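The Headboard

My sister says I only move house so I can lie in bed and complain about the walls. She may have a point. By the second week of February I'd been in the room over the Bostero bakery long enough to know every mark on mine, and I still hadn't bought a lamp.

Marlene Nguyen had let it to me for 417 a month, bills included, on the understanding that I wouldn't paint. "You can do what you like with the furniture," she said, halfway down the stairs already, "but the wall stays as it is." I was so pleased to have found somewhere with a proper headboard (a big grey padded one, like a hotel!) that I said yes, fine, lovely, and went to fetch my boxes from the van.

It was only later, flat on my back with a cheese roll, that I noticed the pencil. Little crosses. Scribbles. And one bit I could read, right in the middle where you'd hang a picture: 1:25.

Well. I've never been able to leave a thing like that alone. Was it a time? A score? I lay there until the bread ovens started up underneath and the floor went warm, and by then I'd decided it was a time, and that something had happened at it.

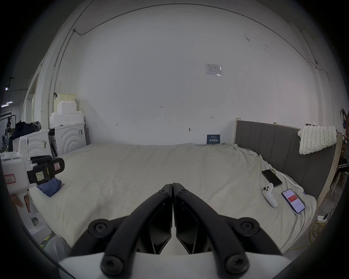
Words: 598

I'd thrown the white knitted blanket over the corner of the headboard that morning, meaning to fold it, and left both phones on the sheet. I was hoping one of them would ring. I'd sent a message to the last tenant, you see, a man called Lukoševičius, whose post was still turning up in the hall. Marlene had given me his number with a look that said she wanted no part in it.

He rang just as I'd given up and put the kettle on.

"You're the one in my bed," he said, and then, quickly, "I mean the room. The room."

I said I was, and that his bank had written to him again, and that there was a catalogue from Iltolano with a rather nice coat on the front. He told me to keep the coat. I took a breath and asked him about the wall.

He was quiet for so long that I checked the phone was still on.

"Is it still there?" he said. "The one twenty-five?"

"Still there."

"I thought she'd have rubbed it out."

Then it all came tumbling out of him, as if he'd been waiting for somebody to ask. He'd been building a model of Tivunau, the village where his grandmother lived until they put the reservoir over it. He'd wanted it on the wall, sticking out, so you could lie in bed and look down the main street. The crosses were houses. One twenty-five was the scale. He'd got as far as the pencil and then his money had run out, and he'd gone to stay with his brother, and there it was.

"At one to twenty-five?" I said. "It'd fill the room!"

"Yes," he said. "Marlene said that too."

I sat down on the rumpled sheet with my tea and tried to see it, a street coming off the wall towards me. I asked which cross was his grandmother's. He said he couldn't tell me over the phone, he'd have to be standing there, it depended where you put the church.

So I told him he could come and get his letters, if he liked, and there'd be bread. He said he might. He said he still had the ruler.

After he'd rung off I folded the blanket at last and went down to the bakery to see what Marlene had left over. She was wiping the counter and she didn't look up.

"Is he coming, then?" she said, and put three buns in a bag.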